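Handout 4: Notes from the visit to Maluleke

Course: Introduction to Automation. Read before the June lab session.

Our group visited the Maluleke open day in June. Twenty-eight of us signed in at 9:30. Jolanta Tokarz gave the opening talk and Valentin Matei ran the demonstration. These notes cover the parts you will need for the written report. The Drurkier welding cell is in Handout 5.

1. The tool

The grippers are held in the hand. A person does the task with them, the motion is recorded, and the recording is used later to train a robot arm. Tokarz calls the whole setup Gasard. The part that touches the object is a pair of fingers with rubber pads, and she spent a good part of the talk on them. Pads wear out. A worn pad slips, and a slip in the recording is hard to remove afterward.
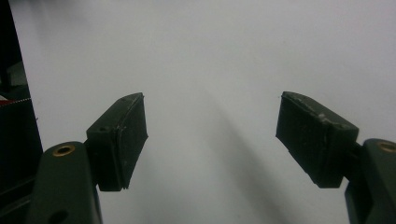

Fig. 1. Gripper open, both pads showing scuff marks.

Maluleke changes pads every 248 recordings. Ask yourself in the report whether a fixed number makes sense, or whether the pads should be checked by eye.

2. The station

Matei worked at a small table and kept talking while he set up. He said that most of the trouble in a new station comes from the layout, and that it took his team 37 tries to settle on the present one. 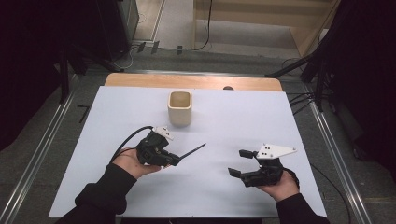 Reach is the first thing to plan in a two-handed task. Both tools have to get to the work without crossing each other, and the person holding them has to stay comfortable for a full session. With one cup near the back of the white tabletop and a gripper coming in from each side, the paths are easy to sketch, so use that layout for your drawing. Mark the cables too — each gripper has one, and they need slack.

3. Passing and holding

The second half of the demonstration dealt with small, thin objects. These are harder than cups or boxes. The grip has to close at the right height, and a small error in angle at the fingers becomes a large one at the far end of the object.

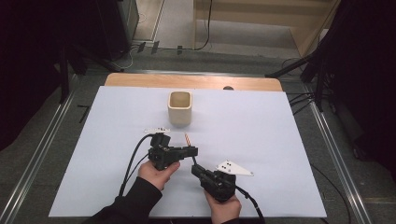

Matei's rule is to slow down before contact and speed up again only after the grip is firm. A session at Maluleke is 100 recordings, with a break halfway. Someone asked if the same data would work on a different arm. His answer was that it depends on the fingers — if the arm carries the same ones, most of it carries over. The Nellell arm in the next room uses the same pads.

For the report

Two pages, one drawing. Describe one task from your own lab that could be recorded this way, and list what could go wrong at the moment of contact. Hand it in at the start of the lab.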